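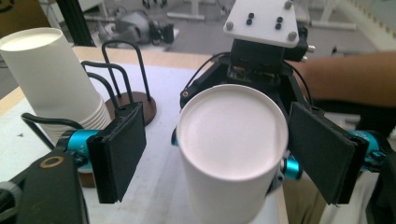 Figure 3. White paper cup.

4.2 Why people kept taking paper cups

The sales records in Section 4.1 show how often a mug was used in place of a paper cup, but they say little about how the choice was made. This section draws on the interviews at the two Ustley workplaces. Sabina Paul carried out all 30 interviews, most of them in break rooms and a few by phone. Participants were office staff at Plovberg and warehouse and office staff at Zukov. Both employers buy their hot drinks service from the same caterer, Gazi, so the drinks, prices and cup sizes did not differ between the sites.

Almost everyone we spoke to owned a mug and had it at work. Lack of a mug was therefore a weak explanation for the use of paper cups (Figure 3), although it had been the main one offered by managers before the study. What participants talked about was where the mug was at the moment they wanted a drink. At Plovberg the coffee counter is on the ground floor, next to the entrance, and the desks are upstairs. People bought their first coffee on the way in, before they had been to their desks, and the mug was upstairs. Several said they used a mug in the afternoon and a paper cup in the morning and had never thought of this as inconsistent. One Plovberg employee put it this way: "I'm a mug person after ten o'clock."

At Zukov the pattern ran the other way. Warehouse staff pass their lockers before they reach the counter, and those who used a mug tended to do so at the start of the shift. Later breaks were short, and washing up took time out of them. The single sink in the break room was mentioned in nearly every Zukov interview. Participants described waiting for it, finding it full, or rinsing a mug in cold water and deciding that was good enough. A paper cup required none of this. Office staff at the same site had a kitchen of their own and rarely brought up washing at all.

Lids were a second recurring topic. Gazi supplies lids for paper cups and not for mugs. Participants who carried drinks up stairs or across the yard said they took a paper cup for the lid. Two had bought travel mugs with lids of their own and stopped using them, in one case because the mug did not fit under the machine and in the other because it leaked into a bag. The height of the machine outlet was not something we had asked about, and we did not measure it at the time. We would do so in any repeat of the work.

Price came up less than we expected. The mug discount had been in place for six months when the interviews began, and most participants knew it existed. Few could say how much it was. Some thought it applied only to coffee, and others believed it had ended. Among those who did know the amount, the usual view was that it was pleasant to have but too small to go back upstairs for. Nobody at either site described it as the reason they had started using a mug. This fits the flat sales trend after the first five weeks of the discount, reported above.

Social reasons were mixed. A few participants said they felt awkward handing over a stained mug when there was a line behind them, and some believed that counter staff preferred paper cups because they were faster to fill. We put this to the counter staff informally. They said that they had no preference, except that very wide mugs made it hard to judge the serving size. We did not hear of any customer being refused. Other participants liked their mugs, recognized their colleagues' mugs, and saw a paper cup as something for visitors.

Environmental concern was expressed by both frequent and infrequent mug users, in similar terms. Participants were often unsure whether the paper cups could be recycled. At Zukov the bins by the counter had no label, and people sorted their cups according to what was already in the bin. This uncertainty did not appear to change what they bought.

Some limits should be noted. The two sites together employ up to 700 people, depending on the season, and those who agreed to be interviewed may have been more interested in the subject than their coworkers. Night shift workers at Zukov are not represented, as the counter is closed during their hours and they use a vending machine. The interviews also took place in warm weather, when iced drinks were on sale, and these are served only in plastic. A short set of follow-up interviews in November would have allowed us to check whether the accounts of morning and afternoon use held for hot drinks alone. Section 4.3 compares the interview accounts with the hourly sales figures for each site.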